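What Is a Film Premiere?

A premiere is the first time a new film is shown to invited guests. The actors and the director attend, and reporters take their pictures on a red carpet. Some premieres are held months before the film opens – a March premiere may come before a summer release.

Choosing What to Wear

Actors often try on several outfits before the day. A person called a stylist helps them choose. Many outfits are borrowed and must be returned.
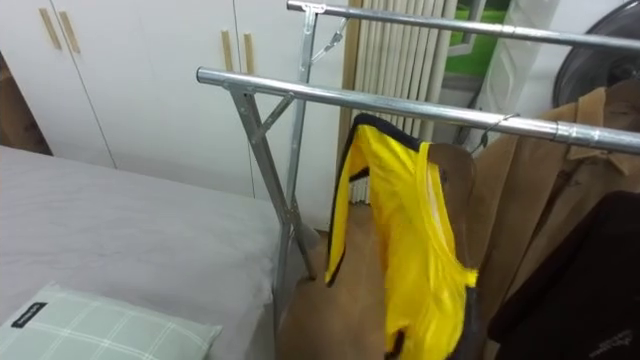 Who Gets a Seat?

The Bistgate theater has 199 seats. For a premiere, 71 are kept for the cast and their families.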